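Magagula (hand-held gripper)

Magagula is a hand-held parallel gripper designed for assembly in home and shared workshops. It is operated by the user's own hand and is used to record grasping movements that are later replayed on a robot arm. 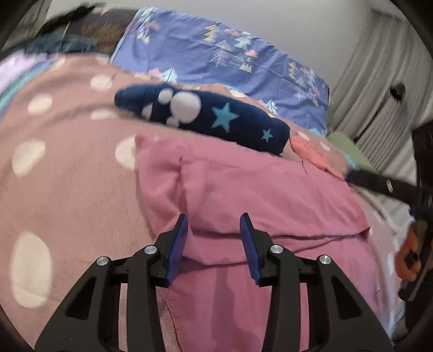 Design

The body consists of flat black plates with triangular cut-outs that reduce weight. Two upright jaws rise from the middle of the body on linkage arms, joined by round-headed screws at the hinge points. Each jaw ends in a narrow finger faced with a blue pad. Fine grooves across the pad face increase friction on cloth and other soft goods. The pads lean slightly toward each other when the jaws are open, which allows for flex in the fingers as they close.

The gripper is normally built as a pair, one for each hand. The two units share the same plates and differ only in the placement of the trigger. A complete unit without its camera weighs 547 grams.

History

The first version was drawn by Brendan Fahy and Usa Nakpan at Cememex, a shared workshop, as a replacement for an earlier tool with a sliding rail. The rail collected lint during work with bedding and tended to bind. Fahy replaced it with a linkage in the second version. Plans for the third version were released on April 21, 2023, together with a parts list and a set of drilling templates. Later changes to the pad mold were made by Kamala Shetty.

Construction

The plates are cut from sheet stock and drilled to a common template. A single gripper uses 12 plates and 16 screws, not counting the camera mount. Builders are advised to ream the hinge holes after cutting. Holes left at their cut size hold the screws too tightly, and the jaws then fail to return fully when the trigger is released.

Pads are cast in an open mold and glued to the fingers. The plans call for a pad thickness of 3 millimeters. Thicker pads have been tried, but they peel at the upper corner under side load.

Use

Typical tasks include picking up pillows, folding blankets and moving soft toys on a bed. Soft objects are considered harder than rigid ones for this type of gripper, as the jaws can close on a fold without catching the layer below. The usual method is to approach a seam or raised edge with the jaws fully open and close them slowly.

Recordings are processed with Zillport, a program written by Ayanda Ndlovu that matches the jaw opening to the camera track. Clips in which the fingers leave the view for more than a short time are rejected.

Known problems

Hinge screws loosen with use and need thread locker. Wear at the inner hinges produces side play at the fingertips, and the jaw opening must then be calibrated again. Blue pads can be difficult to track against dark blue fabric. Yolandi Khumalo has published a light gray pad recipe for this case, though it wears faster than the original.

See also

Flaver (wrist mount)
Parallel linkage
Zillport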